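Search this site
Enter keywords Go

About the Hekine Manipulation Club

Updated in May by Shirley Yeoman

The Hekine Manipulation Club is a student group at Woller Technical School. Members write control software for robot arms, test it in simulation, and run the code that passes on the school's one physical arm. The club meets in Room 16 after the last class period and works until 6:30 p.m. Membership is open to students in grades 9 through 12. No programming background is required, but new members complete a short Python unit before they receive a simulator account.

The club was started by Ruwan Pathirana, who teaches controls and electronics, and Shirley Yeoman, who teaches computer science. Both still supervise. Perrine Courtois maintains the simulation server and the scene library. Maxence Courtois is responsible for the physical arm, including calibration and lockout procedures. Sylvain Baudry keeps the match records and handles registration for the Kyriakidis Cup, the regional pick-and-place contest the club enters each spring. 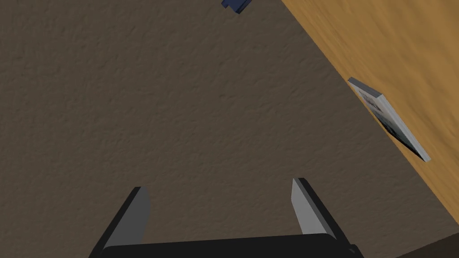
Simulation takes up most of a member's first year. Each student is assigned a set of household scenes and writes a controller that must locate an item, approach it, close on it and move it to a target. Scenes are viewed from behind the gripper, with both fingers in view, so the student can compare the commanded opening with the space available. Thin items are graded separately from blocks and cups. A flat rectangular item lying on a wooden surface, close to the edge, leaves little height for the fingers to close on, and the approach angle has to be planned before the arm moves. Most first controllers are written for upright objects and have to be revised at this stage.

A controller moves to the physical arm after 500 logged simulator trials with no joint-limit faults. Last season the club logged 2,825 trials in total, of which 1,488 were on flat or low-profile items. Logs are stored with the code version and the random seed, and any member can rerun another member's trial.

The spring team has four seats – two programmers, one operator and one recorder. Seats are assigned by trial results and attendance. Students who do not travel with the team continue on the scene library, where they build new layouts in Rumel, the club's in-house scene editor, and check them for collision errors.

Equipment costs are covered by the school's technology budget. Members pay no dues. Students supply their own notebook; laptops can be signed out from Room 16. Applications are accepted at the start of each semester, and forms are available from either supervisor.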